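How I clear my desk for a proper clean

Oct 28, 2026

Everything on my desk gets the same treatment each month, and it takes me six songs on the radio.

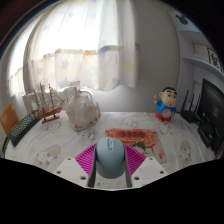
Mouse, mat and keyboard, with the ship at the back

Unplug whatever has a lead first, then lift the mouse off and wipe the curved top and the base with a barely damp cloth (I use a Leemans one, any soft cloth will do). Next the mat - a drop of washing-up liquid, lukewarm water, then dry it flat for some 60 minutes. Don't scrub the printed bits!

Tip the keyboard over and tap it gently, then go between the keys with a dry paintbrush.

Model ships are fiddly. Hold yours by the base, never the masts, and use a soft make-up brush on the rigging, working from the top down.

Last of all, shake the tablecloth outside and put it through a cool wash.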